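Progress report no. 3: can machines do the mending yet?
Prepared for the Holton fund, July 18, 2021

Hi Oksana,

You asked for something you could read over a coffee, so I've kept the tables out of this one (Hnat has them if the board gets curious). We're four months in, having started in March, and I'm feeling much cheerier than I was last time!

Quick reminder of where we'd got to. Folding towels: fine, slow, a bit boring to watch. Sorting the shop returns: good on boxes, hopeless on anything in a floppy bag. Sewing on buttons and closing split seams was the one you were keenest on, and the one we'd hardly touched.

So that's where the winter went. Ordinary fabric turned out to be a rotten place to start, as it slides all over the bench, and Yiğit talked me into borrowing from the surgical people, who have been stitching soft stuff with small tools for years. We practise on a tissue pad with a curved needle and get the hand skills sorted there before we go anywhere near a shirt.

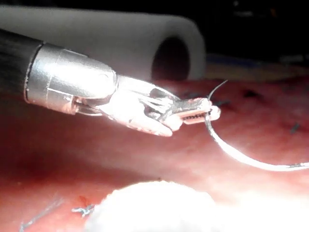 Miroslava Kobzar

The needle is the whole game at the moment. The jaws have to close on it at the right spot along the curve, and if it tips even a little, the point goes in at a silly angle and you get a pucker. We ran 98 single stitches last month with the machine working alone from pick-up to pull-through, and 27 were ones I'd be happy to find in my own trousers. Lesia is stricter than me and would only pass 18. We've agreed to report hers from now on.

Thread is still a pain. It goes wherever it likes, and the software loses track of a pale strand under our bright lights. Knots we do by hand. I wouldn't promise you knots this year.

Can a machine do your mending, then? No, not yet, and I'd be wary of anyone who says theirs can. One decent stitch in a pad that stays put, yes, on a good day.

Money: we've spent $1940 of the consumables budget, mostly needles and pads. The Cindeo licence is paid up. I'd like to shift what's left of travel into a second lamp and a dimmer, if you're okay with that.

Next up is denim, stretched tight in a hoop. Yiğit has the hoops on order from Beltositz and I'll ring you once they arrive.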